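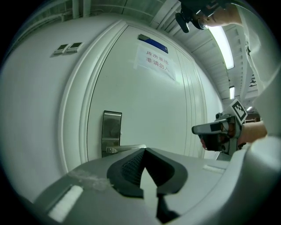 Fiona McIver told me I should quit putting notices on doors altogether, that people stop reading them after a day and all you've done is ruin the paint. She may be right about the paint! I have peeled enough old tape in my life to know what it takes with it. But I'm still on the side of the sign, and I'll tell you why.

The one on this door says, in red characters, that it's the warehouse and you don't come in without permission. Two lines, white paper, tape. You could laminate it and screw it to the wall and I don't think it would work any better. Red on a white door gets your attention.

I've been thinking about doors a lot since I took over the stockroom at Randby in August (129 shelf bins, all of them labeled by somebody who loved abbreviations). Ours had no sign at all, and people wandered in for a stapler and wandered out with the last box of envelopes. So I wrote one. My first try was a whole paragraph, very polite, with a "kindly" in it and my extension, 3293. Zeeshan read it out loud in a radio announcer voice and that was the end of that.

Version two says STOCKROOM and then ASK FIRST. Big marker, plain paper. I went with tape too, the clear kind, and ran it along the edges because corners alone always curl up on me. Oona wants a smiley face on it. I'm holding out.

Next job is the handle, ours is a round knob and I'd love a lever like the one on this door, so I can get it with my elbow when I'm carrying a box. If you've swapped a knob for a lever yourself, tell me how bad it was.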